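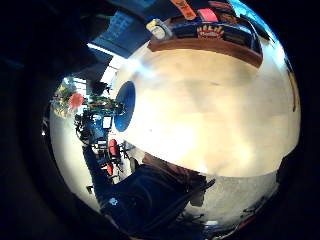
**Imgate 综合服务处 · 室内设施科 · 家具与置物设备目录**

# Tresel 浅色面板桌

目录编号:1026
类别:公共活动用桌
配套系列:Brumus 置物单元
修订日期:2022年12月22日

## 一、概述

Tresel 浅色面板桌为本处所辖活动室、阅览室及共用起居空间的常设用桌,适用于书写、阅读、手工、物品分拣、包装及小型聚会。面板为米白至浅褐色调,表面平滑,带细微纹理;置物区一侧以红褐色木质边条与桌面相隔,便于使用人辨别操作区域与存放区域的界线。

本设备自7月起列入家具与置物设备目录,接受各楼层及附属用房的配置申请。已配置同类桌台的房间,原有登记继续有效,无须重新申报。

本页供申请部门、房间管理单位及日常使用人查阅。内容如与房间内张贴的专项规定不一致,以专项规定为准。

## 二、适用范围

下列用途可直接使用本设备,不需另行报备:

- 日常书写、阅读及文件整理;
- 纸品、布品的折叠、裁样与分拣;
- 盒装、袋装物品的清点和装箱;
- 桌面游戏、茶歇及不涉及明火的简餐;
- 小型盆栽的换位与修剪,须铺设防水垫。

下列用途须事先取得室内设施科同意:

- 使用加热器具;
- 使用胶水、颜料、清漆及其他可能留下永久痕迹的材料;
- 安放长期占用桌面的设备或陈列品;
- 将桌台移出登记房间。

禁止站立、坐卧于面板之上,禁止以面板作为切割垫板或敲击台。

## 三、面板与边条

### 面板

浅色面板的主要优点在于便于识别细小物件。零散的纸签、线头、别针落在桌面上容易发现,适合分拣和手工类活动。相应地,墨迹、手印及细小污点亦较深色桌面明显,使用单位应当适当提高擦拭频次。

面板在强光下会产生柔和的反光。长时间书写或阅读时,建议使用人调整座位方向,避免灯光在视线正前方形成光斑;窗侧桌位可视天气情况配合窗帘使用。阅览用房在确定桌位时,应先开启全部常用照明,坐于预定座位处查看桌面反光情况,再行固定。

面板上的细微纹理属正常外观,不作为缺陷受理。轻微的使用痕迹在不影响书写和放置的前提下,亦不列入更换范围。

### 边条

红褐色木质边条同浅色面板对比清楚,物品推放至边缘时易于察觉。边条不承担悬挂功能,不得加装挂钩、夹具或绑扎带,亦不得在边条上张贴胶带。确需设置标识的,应使用本科提供的立式标牌,置于桌面一角。

边条出现起翘、毛刺或松动时,应停止使用该侧桌位,并按本页第八部分办理报修。使用人不得自行打磨、钉补或涂刷。

## 四、与置物区的配合

本设备通常邻近置物架或台柜设置,用于活动物品的临时取放。置物区物品数量多、种类杂时,取放过程容易波及桌面,各房间应遵守以下规则:

1. 瓶罐、直立容器应放置平稳,标签朝向取用一侧。倾斜的容器应及时扶正。
2. 扁平盒装物品宜平放或成组竖放,印有品名的一面朝外。
3. 细长条、签牌及零散纸件统一收入浅盒,不得夹放于其他物品之间。
4. 体积较大或表面光滑的物品应放在靠里位置,其前方不再叠放小件。
5. 置物区物品不得越过木质边条伸入桌面操作区。
6. 活动结束后,桌面上的临时物品应归回原处;无法确定归属的,放入房间内的待认领箱。

置物空间不足的房间,可申请配置 Brumus 置物单元。该单元分为开放式与带门式,均可与 Tresel 浅色面板桌并列使用。申请时应注明主要存放物品的类别、取用频次以及是否需要上锁。以食品和茶具为主的房间,原则上配置带门式。

每组 Brumus 置物单元以4层为限,不得在顶层之上继续堆放物品。增设搁板须由本科安排,不接受房间自购件。

## 五、房间布置要求

**采光。** 桌台可靠窗设置,但面板不宜长期受同一方向的日光直射。窗边桌位每季度调换一次朝向。

**照明。** 顶部灯具应覆盖主要操作区域。桌位调整后如出现明显阴影,应先移动桌台,再考虑增加灯具。临时台灯的电源线不得横穿通道。

**通行。** 桌台与门口之间应保持畅通。座椅在不使用时推入桌下,不得占用取物通道。

**绿植。** 室内绿植宜放在房间边侧或墙边,与桌面保持距离。开花植物应及时清理落瓣,花盆底部配置接水盘。浇水时不得将水壶置于浅色面板之上。

**墙面。** 桌台靠墙摆放时,应留出擦拭空间,避免边条与墙面直接摩擦。浅色墙面处应优先使用本科配发的软质隔垫。

同一房间配置多张桌台的,可拼接使用。拼接前应清洁相邻两侧,并确认桌面平齐。拼接后的桌组以3张为上限,超出部分应分组布置。

## 六、使用与清洁

### 使用前

使用人应查看面板是否清洁、边条是否平整、桌脚是否稳固。桌台有晃动时,应通知房间管理单位调整,不得以折叠纸片或其他杂物垫脚。

### 使用中

热饮容器应配杯垫。湿润物品应放在托盘内。剪刀、裁刀等工具在不使用时合拢或套上护套,放置于桌面中部,不得悬于边缘。

进行彩色材料类活动时,应铺设整张桌垫。桌垫由房间管理单位统一保管,使用后擦净、晾干、卷放,不得折叠。

### 使用后

先以干布清除碎屑,再以微湿软布顺同一方向擦拭,最后用干布收净水分。木质边条单独擦拭,布料不得滴水。

顽固污点可使用中性清洁剂,稀释后局部处理,停留时间不超过30秒,随即以清水布擦净。禁止使用钢丝球、粗糙海绵、漂白剂及研磨类清洁粉。首次使用某种清洁剂前,应在不显眼处试用。

面板污点经两次清洁仍未消除的,停止处理并登记。反复擦磨可能损伤表面,由此造成的损坏按使用不当办理。

## 七、配置与领用

申请部门应填写《室内设施配置申请表》,写明房间名称、用途、所需数量及拟设位置,并附房间平面简图。室内设施科收到完整材料后安排现场查看,对采光、通行及置物条件进行核对。

配置工作由 Tseng 家具服务部承担,包括运送、就位、调平以及首次擦拭。申请部门应在约定时间前清空拟设位置及搬运通道。因通道未清空而改期的,重新排入下一批次。

交接时,双方共同核对下列内容并签署交接单:

| 项目 | 核对要求 |
|---|---|
| 目录编号 | 与申请表一致 |
| 面板 | 表面平滑,无破损 |
| 木质边条 | 连接牢固,无毛刺 |
| 稳定性 | 轻推无明显晃动 |
| 位置 | 不影响开门及通行 |
| 随附物品 | 桌垫、软质隔垫齐全 |
| 清洁说明 | 已张贴或置于房间资料夹 |

交接完成后,桌台的日常管理由所在房间的管理单位负责。管理单位变更的,应同时办理设备移交登记。

临时借用不改变原有登记。借用部门应在归还前完成清洁,并将桌台恢复至原位置。归还时发现新增损坏的,由双方在交接单上注明,不得仅作口头说明。

## 八、报修与更换

报修应提交目录编号、房间名称、问题所在位置及简要情况。以下情形作为优先事项处理:

- 桌台失稳,存在倾倒可能;
- 木质边条脱开或有尖锐毛刺;
- 面板开裂、鼓起或边缘分离;
- 相邻置物单元倾斜,可能造成物品坠落。

等待维修期间,应在桌面放置停用标牌,并移走相邻置物区的重物。单纯的浅表污点、色泽差异及不影响使用的细小痕迹,纳入例行保养处理。

经查看确认不宜继续使用的桌台,由 Tseng 家具服务部运离房间,替换件沿用原房间登记。使用单位不得将停用桌台自行存放于走廊、楼梯间或储物间。

## 九、相关条目

- Brumus 置物单元(开放式)
- Brumus 置物单元(带门式)
- 桌垫与软质隔垫
- 立式桌面标牌
- 室内绿植接水盘

配置申请及报修材料请递交 Imgate 综合服务处室内设施科收件窗口。纸质表格可在各楼层服务台领取,填写不完整的表格退回申请部门补正。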